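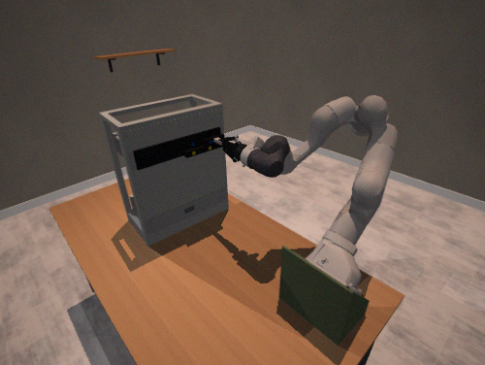
Simulated arm at the equipment cabinet, gripper at the right-hand end of the dark module.

Clavstead, July 2018 – Rastodent has published the second edition of its good practice guide for robots that handle modules in equipment cabinets. The first edition, issued in February, ran to 131 pages and was widely praised by people who had not opened it. The new one has 38.

The guide sets out 12 rules, each of which must be tried in simulation before an arm goes near a real cabinet. Rule one asks the operator to write down what the robot is meant to do. Almost 2 hours of the drafting meeting went on rule one.

Other rules cover approach speed, grip force, how close the arm may come to the cabinet front, and who may press start. The answer to the last is one person, named in advance, who is also in the building.

Hukeck, which tested the draft at its Clavstead workshop, asked for the word "gently" to be replaced with a figure. Voß asked for it to be kept. The guide now has both – the figure is binding and the word is in a footnote.

The guide is free to download from the Rastodent website. Printed copies can be ordered from the Clavstead office, and comments on the text are welcome, preferably with a rule number attached.

ENDS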